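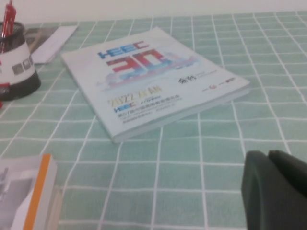 O nosso trabalho de História Local começou por uma pergunta que a professora nos lançou quase a rir: para que serve uma publicação de aniversário depois de passar o aniversário? Andámos semanas com isto na cabeça, a ler boletins de bairro, programas de festas e revistas de coletividades, e fomos percebendo que a capa já conta muito. A do HEEC, por exemplo, traz um grande "30" a vermelho com toques de azul, logo abaixo do nome, e foi por ela que decidimos separar as publicações que põem o número à frente de tudo das que preferem um retrato ou um edifício.

## O que lemos

Ao todo passaram-nos pelas mãos 23 publicações, das quais 14 assinalavam uma data redonda. A colega Chanida Srithong ficou com as da antiga fábrica Plastel, que davam pano para mangas – a de abril tinha uma tiragem de 2.000 exemplares e trazia receitas das operárias (a sopa de nabos é ótima, já a fizemos duas vezes!).

## Dificuldades

Muitos textos não vêm assinados, e isso atrasou-nos bastante as fichas. Falta ainda rever as legendas da Plastel e pedir autorização para reproduzir duas cartas.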